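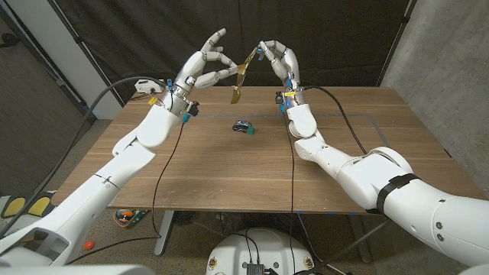 What should you do first with a new metallic sheet?

Let it rest on the table for a few minutes, shiny side up, before you measure or cut. A sheet that has spent months on a roll needs time to give up the curl, and a line drawn on a curled sheet comes out crooked.

Thin Metallic Sheet for Display Work
Handout 4: Handling, Marking Out, Folding
Lilosstead Evening Courses, Room 203
Notes by Bernd Harms

Last time we dealt with card, which is a forgiving material. You can drop card. You can lean on it with your elbow while talking to your neighbor. Metallic sheet keeps a record of all this, and shows it to everybody who walks past the finished display at a slant.

These notes cover what we got through in class plus the bit on scoring that I rushed. Bring them next time. Somebody will need to borrow yours.

Why it behaves like that

The stuff we use is a flexible film or foil with a bright metallic face. It bends easily in one direction. Once it is bent in one direction it gets stiff in the other, and that is where the trouble starts. Pick a sheet up by two edges and let your hands drift out of line, and it twists. The twist itself does no harm. A sheet can be quite dramatically bent and come back flat. What ruins it is a sharp pinch in the middle of a twist, where the surface has to curve two ways at once and can't. You get a small half-moon dent. Stylists call this a smile. I have never seen one smile back.

Gold is worse than silver for showing dents, in my opinion, and matte is kinder than either. You all picked gold.

Picking up and passing

Use both hands, one on each side, near the edges. Hold with the pads of the fingers and keep your nails out of it. The sheet should hang in a shallow curve, like a hammock. If you pull it flat in the air you will put a crease at each thumb, and then you will have two.

When passing a sheet to someone else, wait until they have both edges. I know this sounds like advice for handing over a baby. The baby would bounce back faster.

Fingerprints come off most faces with a soft dry cloth and a light hand. Don't use glass spray on the cheaper sheets, as the color can come off along with the print. Test a corner.

Setting up your place

A plain table is fine. Wooden tops are pleasant to work on but wipe them down first, and look along the surface with your head low. Every crumb under the sheet becomes a pimple on top of it.

Mark your working area with a rectangle of low-tack tape, a hand's width bigger than your sheet on all sides. Gray is good because you can see it without having to look at it. Everything inside the tape belongs to the job. Coffee lives outside the tape. So do scissors you aren't using, your phone, and the interesting thing you found in your pocket.

If you're going to judge the shine, hang some black cloth behind the table. A metallic face reflects whatever is in front of it, including striped shirts and the fire exit sign, and a dark cloth gives your eye a plain edge to judge the outline against. Reflections from the front are your own problem. Wear something dull.

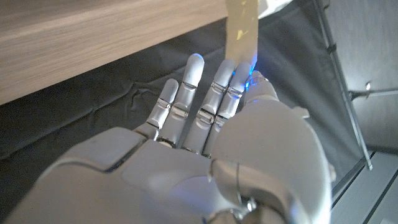
How can you tell which way a sheet wants to bend?

Hold it loosely by one short edge and let the rest hang, then turn it and hold it by a long edge. It will droop more readily one way than the other. Put your main folds across the easy direction, so that the sheet rolls over the fold line without fighting you.

Marking out

Mark on the back. Always on the back. A soft pencil works on paper-backed sheet; on plain film use a fine wax pencil. Ballpoint goes through, in the sense that it arrives on the front as a long thin dent that says exactly what you wrote. One member of the November group labeled a panel TOP in firm capitals, and it hung in the shop window at Stelstead for the whole season, saying POT.

Remember that everything on the back is mirrored. If your shape is lopsided, flip the template.

Scoring

This was the rushed part, so slowly:

Lay the sheet face down on a clean cutting mat.
Set a steel rule along the fold line and press with spread fingers, well back from the edge.
Draw a bone folder or a dead ballpoint along the rule once, lightly.
Look at it. If you can see the line by tilting the sheet, stop.
If you can't, go over it once more.

Three passes is a cut. It may not look like one for a day or two.

Folding

Stand the rule back on the line and bring the sheet up against it, working from the middle of the fold outward to the ends. If you start at one end, the sheet walks sideways and your square corner turns into something with more character. Once the whole length has come up, take the rule away and close the fold with the side of your hand, over a piece of clean paper.

For a soft bend, don't score at all. Roll the sheet around a cardboard tube, hold it there while you count to twenty, and let go. It will spring back about halfway. If you want more curve, use a narrower tube.

Sticking

Double-sided tape along the edges, a finger's width in. Spray glue works, and it will also work on the table, the wall and your left sleeve. Liquid glue dries wavy under film because the water has nowhere to go. I'm told the Kramer method of a thin bead and a rubber roller avoids this, by people who then don't show me the result.

Peel the tape backing in stages. Peel it all off at once and the sheet will choose its own moment.

Materials

Vadico sheet in bright gold, order number 444, is what we have in the cupboard. It costs 80 cents a sheet at the desk, and there is a tin. Offcuts are free and live in the flat box on the lower shelf. Please put them in flat. The box is called the flat box for a reason that seemed obvious to me when I wrote the label.

If you buy your own, ask for it rolled, face out, on a wide core. Folded sheet in packets is cheaper and comes with all the creases already done for you, in places you don't want them.

For next time

Make one open box, any size you like, with four scored folds and no smiles. Bring it in whatever you think will protect it on the bus. Bring the failed ones too. I learn more from those, and they stack better.

Also practice the two-handed pickup at home with a sheet of kitchen foil. Foil dents if you so much as raise your voice, so after an evening of that the real sheet will feel like plywood.

Read ahead to page 33 in the course book if you can. It covers curved scoring, and the diagram is upside down. Turn the book around, not the sheet.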